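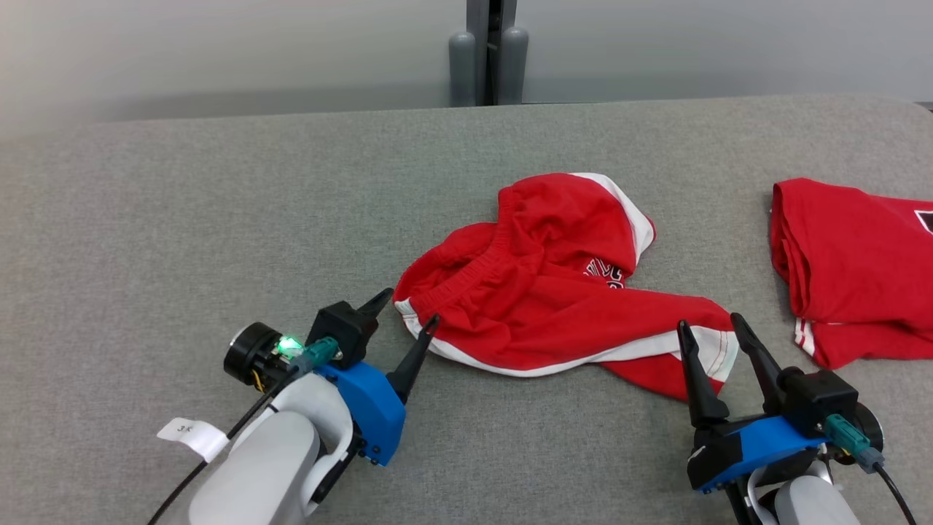
Galería: los dos brazos del taller de Wike

14 ene 2025

Empecé a subir fotos de este montaje en agosto, cuando aún pensaba que doblar ropa sería la parte fácil. El plan era modesto: dos brazos comprados como kit a Cudevik, una mesa forrada de tela gris en el taller compartido de Wike y una equipación roja de fútbol sala del Ilville para practicar. Sigo sin creerme la mitad de lo que prometía la hoja del fabricante, pero el cacharro está montado y algo se aprende discutiendo con él.

Los pantalones

Rojos, con ribete blanco y cintura elástica. El elástico es lo peor del lote, porque frunce la tela y cada vez que cae sobre la mesa lo hace con una forma distinta. En el foro de Plurkcombe me aseguraron que con 40 demostraciones bastaba para una prenda así. Llevo 60 y no pondría la mano en el fuego por ninguna. El que dio la cifra, por cierto, había trabajado con paños de cocina, que son cuadrados y se portan bien.

Las pinzas

Carcasa azul, dedos negros, una cámara en cada una. Los dedos terminan en punta y sobre el papel eso ayuda a pellizcar el dobladillo. También ayuda a engancharlo. He probado 3 juegos y el actual me parece el menos malo — no es un elogio. Las cámaras van con conector y cable propios, y conviene etiquetar los cables desde el primer día. Yo lo dejé para después y perdí una tarde entera siguiendo uno hasta el concentrador equivocado.

La camiseta

Con el número grande estampado, es la prenda que más gusta a las visitas y la que menos me enseña. Ya doblada parece un rectángulo, más o menos, y cualquiera que la vea así pensará que el problema está resuelto.
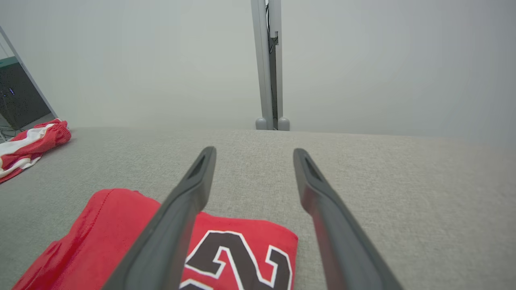

Pero un rectángulo sobre la mesa no dice quién lo hizo ni cuántos intentos costó, y por eso desconfío de los vídeos de demostración que acaban justo en ese punto. Quiero ver el montón de descartes. El tejido brillante resbala, las costuras hacen bulto y el estampado es más rígido que el resto, tres cosas que la simulación de Cudevik ni menciona.

El dinero, ya que me lo preguntan: 2309 euros, sin contar la mesa ni las horas. Por ese precio se puede pagar a una persona para que doble mucha ropa, y la doblará mejor. Quien quiera montar algo parecido en casa que lo haga por gusto, con la cartera avisada y sin tirar todavía el cesto de la plancha.

Lo siguiente será cambiar la calibración de la muñeca izquierda y repetir las pruebas desde cero. Si mejora, subiré los registros completos, con los fallos incluidos. Si no mejora, también.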